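The first thing I noticed at Jekico's packing shop in Flernutthorpe was the kettle. It's next to line 7, right where you'd expect a safety barrier, and Elli Seppälä was filling it when I arrived. She has worked there since the firm still did everything by hand, and she had been told (by me, on the phone) that I wanted to write about the robots. "You'll want tea first, then," she said.

Jekico repacks household goods for small importers. Detergent, mostly, plus shampoo and the odd pallet of floor polish. Bottles turn up in mixed boxes and somebody has to pick each one out, turn it the right way, look over the label and set it down for the next person. Elli did that for years and her right wrist still clicks when she turns it. She showed me. It really does click!

Last October the firm put in its first two arms, and there are more now. The 40 people on the floor got a letter beforehand promising that no jobs would go, and so far none have, though three people left on their own and weren't replaced. Teemu Partanen, the union rep, brought that up before I'd even got my coat off.
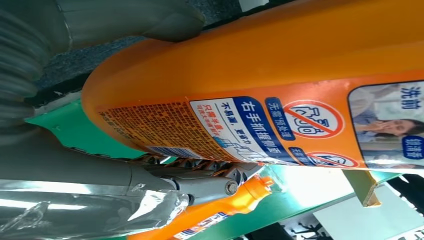

What has changed most is what people do with their eyes. Elli used to look at bottles and now she looks at grips, which is a different sort of tired, she says. Round plastic is awkward stuff. A big orange bottle lying on its side, with the finger of the gripper pressed to the smooth upper side and the label running along below, can still roll or twist if the hold is a bit off, and then you've got a barcode facing the table. The labels are a job of their own. Plenty are in Chinese, with little drawings and red prohibition signs, and Elli now knows a surprising number of them by shape.

Her new title is cell minder, which she hates. The pay went up by one grade after some arguing, and she did a training course run by Halonen, the outfit that installed the arms. Onni Rantala did the same course and came back wanting to programme things. He's 22 and stays late for fun. Heikki Valtonen did it too and asked to go back to the loading bay, and they let him – I liked that they let him.

The shop gets through 1730 bottles on a decent shift. What people miss, as far as I could tell, is the talking. Four of them used to stand around one table all day and now they're spread out, each with a cell to watch. So the kettle got moved to line 7, halfway between everyone, and the manager, Urho Kauppinen, has stopped asking for it to be put back in the canteen.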